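Capítulo 7
Medicamentos veterinários e a lei

Objetivos do capítulo

Distinguir registro, prescrição e dispensação de um produto veterinário
Reconhecer os tipos de regra que recaem sobre a clínica, a farmácia e o tutor
Ler um projeto de lei sobre terapias para animais de companhia

Um cão com dor crônica chega à clínica e sai com uma receita. Entre um momento e outro atuam regras de três origens: a lei votada, a norma técnica do órgão regulador e o código da profissão. Nem sempre elas dizem a mesma coisa. O veterinário responde pelas três.

Neste capítulo acompanhamos o município de Jelari, cuja câmara debateu a venda de anti-inflamatórios de uso animal em lojas de ração. O projeto tinha 41 artigos e foi aprovado com 57 emendas. A rede Caruso, com lojas na região, pedia a venda livre. A clínica Branov defendia a receita obrigatória — posição que acabou prevalecendo para os produtos injetáveis.
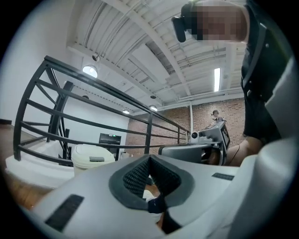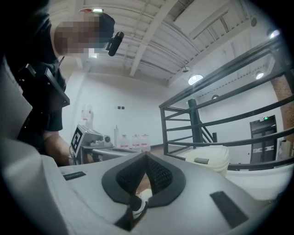

O texto final deu às lojas 30 dias para separar o estoque sujeito a receita e fixou multa de 3,000 por infração. Ficou em aberto quem fiscaliza. A seção 7.2 trata desse ponto, comum em leis municipais: a obrigação existe no papel, mas o órgão competente só é definido em decreto posterior. Em Jelari, o decreto saiu em novembro.

Termos usados a partir daqui

Dispensação: entrega do medicamento ao tutor, com orientação de uso.
Receita retida: via que permanece no estabelecimento.
Tutor: pessoa responsável pelo animal.

7.1 O que é um produto veterinário

Comece pela definição legal. Ela abrange vacinas, antiparasitários e suplementos com alegação terapêutica, e a fronteira com o alimento comum é disputada.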